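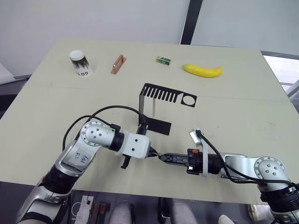
Black slotted stand, paper cup, wooden stick.

Tabletop odds and ends, 2019-06-22
Posted by Candela Robles

Judite Valente swears by a slotted metal stand for keeping small stuff upright on a workbench. I have my doubts. A jar does the same job and you can wash it. Still, I gave the thing a page, and I'll say the round hole at the right end looks nice.

Comb slots are fine for one kind of item and useless for the next. I tried a similar rack in February, and it lasted 2 weeks before I went back to
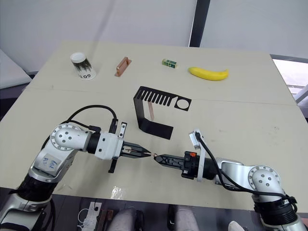 the old mug. Thin strips lean whichever way they like, and anything soft just sags between the teeth.

Pink and twisted, held at both ends. Good luck getting that into a slot.

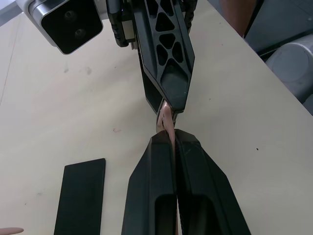

Judite wrote back that soft pieces belong in a drawer anyway, and that a mug scratches everything in it.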